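Automation Purchasing, Unit 2: Reading a Quote for a Picking Cell
Course handout, revised 2021-01-25

Before the session, read the Flastetti offer sheet and the Pradberg service terms. Both are in the course folder. The Flastetti sheet is short and cheerful. The Pradberg terms are neither, and you will learn more from them.

What is being sold

The product we use all the way through this unit is a bin-picking kit. The seller is Flastetti, the software inside it comes from Guvov, and the service contract is handled by Pradberg. If you are already wondering whom you call when the arm stops in the middle of a shift, you have understood most of the unit and may skim the rest.

The kit does not include a robot. Read that line again, because every year a team in this course prices the project as if it did. What you get is a gripper, the mount that goes with it, the hose and cable set, a license for the picking software, and a setup visit. The arm, the bin, the table and the floor are yours to find. The offer sheet calls this "platform freedom."

The words to watch

Sales sheets in this trade have a dialect. A few terms from the Flastetti sheet, with notes.

"Mixed items." The software has been shown more than one kind of thing. The sheet does not say which kinds, or how different they were from each other. A carton and a slightly larger carton are mixed items.

"Unstructured bin." The items were not placed in rows. It says nothing about how full the bin was, and a half-empty bin is a much kinder place than a full one.

"Up to 1000 picks." Up to is doing the lifting. Look for the time period, then for the item, then for what counted as a pick. In the Flastetti sheet the first is given in a footnote and the other two are left to your good nature.

"Minimal integration effort." Yours, mostly.

What the software has to deal with

A picking system has one dull question to answer over and over: what can I take hold of next, and from which side? The answer depends on shape, on surface, and a great deal on where the thing has ended up. An item out in the open can be approached from nearly anywhere. Put the same item against a wall and half of those approaches are gone. Put it in a corner and the gripper may have only one sensible way in, if its own body does not get there first.
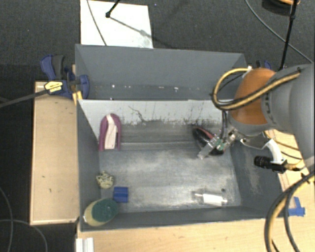
Corners are where you should spend your questions. A sponge pushed up into one, a small block lying close to a wall, something long and shiny lying at a slant: these are the cases that decide whether a person has to stand next to the machine. Glossy black things deserve a question of their own. Many depth cameras are poor at seeing them, and a seller who has solved this will tell you so before you have sat down. A seller who has not will offer you coffee.

Ask about dividers too. A bin with two compartments sounds like a small change from a bin with one. For the planner it is another wall, as long as the bin, and it has to be in the model. Guvov's manual handles it under "custom containers," in the chapter with the fewest illustrations.

Then there are the hoses. A gripper on the end of an arm brings its cables along wherever it goes, and they bend, rub and catch. The offer lists the hose set as one line with one price. It does not list the hours you will spend tying it down, watching a test run, and tying it down again slightly differently. Put those hours in your budget under a name your manager will accept.

The service contract

Pradberg offers 2 levels of service. Under the lower one they answer your message. Under the higher one they answer your message and come. Both cover "the delivered kit in its delivered condition," and you should think hard about that phrase before anyone on your side picks up a hex key. Moving the gripper mount by a hole may well count as a change. Clause 2123 (the numbering is theirs, and no, there are not that many clauses) says that worn fingers are a consumable. Consumables are not covered at either level.

For comparison, the folder also has an offer from Vương, who sell a similar kit with the service folded into the price. It looks more expensive on the first page and less so by the last. Do the sum over the full contract term before you form an opinion. Most teams form the opinion first.

Things to settle before a demo

Bring your own items. Bring the ugly ones, including whatever your packers complain about.

Ask for the items to be tipped in, and by you. People who do demos for a living have very tidy hands.

Agree in writing what a failed pick is. Dropped items count. Second tries count as something, and you need to decide what.

Stay until the bin is empty, or until it is clear that it will not be. The first few picks tell you little and the last few tell you a lot – this is also when the seller will suggest lunch.

Assignment

Write a one-page review of the Flastetti offer for a buyer who has never seen a robot up close and has to sign by June. State what is included, what is missing, and which three questions you would send back. Do not use the word "solution." Attach your cost table as a separate sheet, with hose work on its own line.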